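Stop Telling People To Get Rid Of Their Clothes

March 26, 2018

Quick one because I have a bus in a bit and this has been bugging me since February.

Every spring the same articles. Clear your closet. One in, one out. If you haven't worn it in a year, bag it up. I read one last month that said a grown adult needs 40 pieces of clothing, total, socks counted seperately. Who came up with 40? No idea. No reason given. Just a nice number for a headline.

My problem isn't with owning less. Fine, own less. My problem is that the whole thing has turned into a way of shopping. You throw out the old sweater, you feel light and virtuous for a weekend, and by the next month you've bought another one in a color they call oatmeal. The brands know this. Treva ran a "clear out and start fresh" sale at our mall, bring a bag of old clothes and get a coupon. For new clothes. From Treva. People lined up.

And where does the bag go. I asked at the desk. The girl was very polite and said it goes to "partners." That was all she had. I don't blame her, she's paid to fold things.

Paula Hodoroagă does alterations two streets from me, in the back of what used to be the Broltus shoe store. I brought her a coat with a dead zipper. Figured she'd tell me to give up on it. She had it back to me the next week, new zipper, and she'd fixed a pocket I hadn't even mentioned. A new coat like that at Volterau was $175. I'm not going to say what she charged because she'd be embarrassed how low it is, but it was a lot less than that and I've worn the thing all winter.

She says most of what people bring in needs one small thing. A hem, a button, a seam under the arm. They bring it in apologizing! Like mending is something you do if you're poor or odd. My grandmother mended on principal, she had the money, she just thought it was rude to throw out something that worked.

Also these articles never talk about weather or work or bodies. People go up a size and back down. People have jobs where you wreck a shirt. If you've got two winters in a row where the heating is bad you want the ugly thick thing you didn't wear last year. The one-year rule would have had it in a bag. Then you're buying it again, only thinner, because everything is thinner now — hold a new T-shirt up to a window and tell me I'm wrong.

I got into this online and someone told me I was defending hoarding. No. A hoarder's house is a fire risk. A drawer with some old sweaters in it is a drawer. There's a lot of room between those two and most people live in it perfectly well.
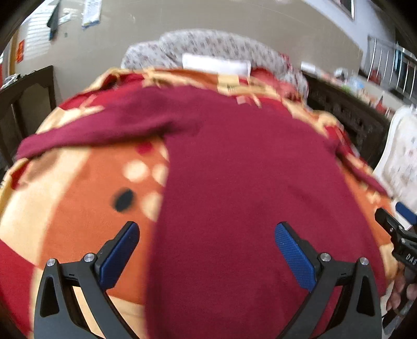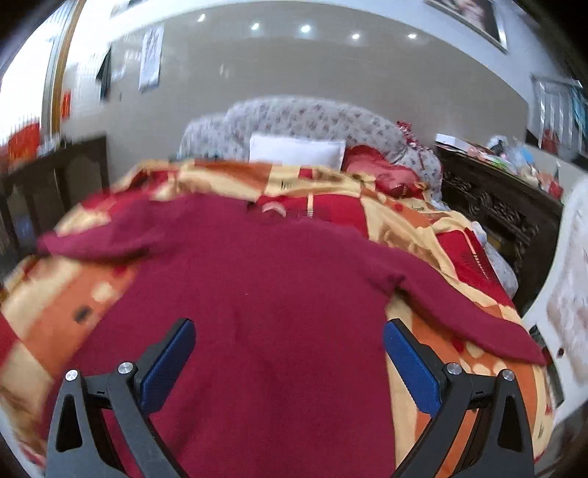 So if you're going to do a spring clear out anyway, at least do it slow. One thing at a time, flat on the bed, in daylight, and look at it properly. A plain maroon long-sleeve like the one on the orange and red blanket is exactly what gets tossed first, because it's plain. Plain is what goes with everything. Check the cuffs and the underarms, check the neck. If it's a hole, that's a repair. If it doesn't fit, ask a cousin. If you just got bored of it, put it in a drawer till October and see if you're still bored.

Assunção, the place by the station, still sells thread and buttons and the woman there will match a color for you if you bring the item in. Closed for lunch, goes without saying. Get a needle with a big eye if your sight is like mine.

OK, bus. Comments are open but I won't be answering anything about oatmeal.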